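Grarness sucht Veteranen für Elektronikfertigung — viele Fragen bleiben offen

Kivside, 21. August 2019

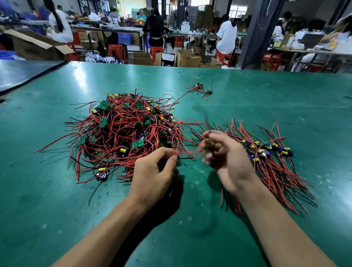 Handarbeit an der Werkbank: Platinen mit roten und schwarzen Kabeln.

Der Zulieferer Grarness will ehemalige Soldaten für die Elektronikfertigung umschulen und hat dafür in Kivside ein Programm mit dem Namen »Amadi« vorgestellt. 18 Plätze soll es im ersten Durchgang geben, Beginn ist im Oktober. Das Unternehmen spricht von einem »Neuanfang mit Perspektive«. Wie viele der Teilnehmer danach einen festen Vertrag bekommen, wollte bei der Vorstellung allerdings keiner der Anwesenden sagen.

Die Umschulung dauert sieben Monate. Unterrichtet werden Löten, Verdrahten und Endprüfung, dazu kommen Kurse zur Arbeitssicherheit. Gezahlt wird in dieser Zeit eine Beihilfe, deren Höhe sich nach Angaben der Firma »am Einzelfall orientiert«. Schriftliche Unterlagen dazu lagen nicht aus. Auf Nachfrage hieß es, man arbeite noch an den Details.

Olumide Balogun kennt solche Ankündigungen. Der frühere Stabsunteroffizier hat nach seinem Ausscheiden aus dem Dienst bereits an einem ähnlichen Kurs teilgenommen, damals beim Konkurrenten Platadard. »Wir waren 34 Leute, alle mit Zeugnis und Händedruck«, sagt er. »Übernommen wurden fünf.« Die anderen hätten sich anschließend bei Zeitarbeitsfirmen gemeldet oder wieder ganz von vorn angefangen. Platadard ließ eine Anfrage zu diesen Zahlen bis Redaktionsschluss unbeantwortet.

Grarness verweist darauf, dass man den Bedarf vorab ermittelt habe. Die Auftragslage sei gut, Fachkräfte fehlten, und wer gedient habe, bringe Sorgfalt und Ausdauer mit. Das mag stimmen. Unklar bleibt, weshalb ausgebildete Funker, Mechaniker und Flugzeugtechniker noch einmal bei den Grundlagen beginnen sollen. Eine Anrechnung militärischer Abschlüsse ist bislang nicht vorgesehen — man wolle sie »ergebnisoffen prüfen«, so das Unternehmen.

Balogun rät Interessenten, sich die Zusage für die Zeit nach dem Kurs schriftlich geben zu lassen. Bewerben will er sich selbst nicht mehr. Anmeldungen nimmt Grarness ab sofort im Personalbüro in Kivside entgegen, mitzubringen sind Dienstzeitbescheinigung und Lebenslauf.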